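Software group, weekly meeting -- minutes

Present: Miyuki Onishi (chair), Benito Soler, Florencio Aguirre, Baltasar Requena
Apologies: Léonie Delaunay
Notes: Baltasar Requena

1. Minutes of the last meeting
Accepted with one correction. The item on log storage should say that Benito, not Florencio, is moving the old runs to the archive disk.

2. Planner (Rivas)
Florencio has merged the branch that checks both arms against each other before a motion is sent. Planning time went up, mostly on moves where one arm waits near the table and the other crosses over. Miyuki asked whether the waiting arm could be treated as a fixed obstacle in those cases. Florencio thinks so, as long as the hold is confirmed by the controller first. He will try it on a branch and leave main alone until Friday.

3. Perception (Usia)
Benito went through the block detector. Large blocks lying flat are found reliably. Blocks on their side still get the wrong grasp angle, and a block that is partly hidden by another one is sometimes merged with it. He also wants to drop images taken during fast arm motion from the pose estimate and wait for the arm to settle. Baltasar pointed out that this adds a delay to every pick. Agreed to make it a setting, off by default.

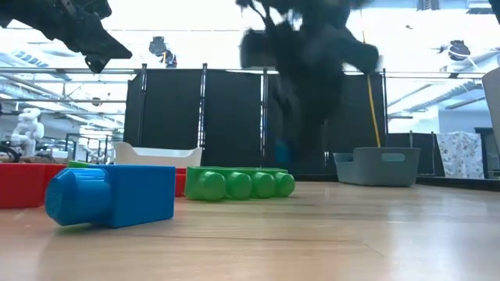 Item 3: green and blue blocks on the table, one arm in motion.

Miyuki asked for the bright streaks on the table top to be looked at as a possible cause of false edges. Benito has a mask for this but has not tested it with the full set of blocks.

4. Control (Zulness)
Baltasar reported that run 614 stopped with a timeout in the gripper driver. The driver was waiting for a reply to a close command and the supervisor shut everything down after 100 ms. Retrying the command once is acceptable, retrying in a loop is not. Florencio would like the error message to say which arm it came from -- at present both report the same text.

5. Replay tool (Funach)
Léonie sent a note. Replay now keeps joint states and camera images on the same clock. Version 3 of the log format is ready for review. Old logs can still be opened but not edited.

6. Actions
Florencio: fixed-obstacle branch in Rivas, with timings.
Benito: settle-time setting; test of the reflection mask.
Baltasar: single retry and arm name in the driver error.
Miyuki: review of the log format, comments to Léonie.

7. Any other business
The December demo list was put off until Léonie is back.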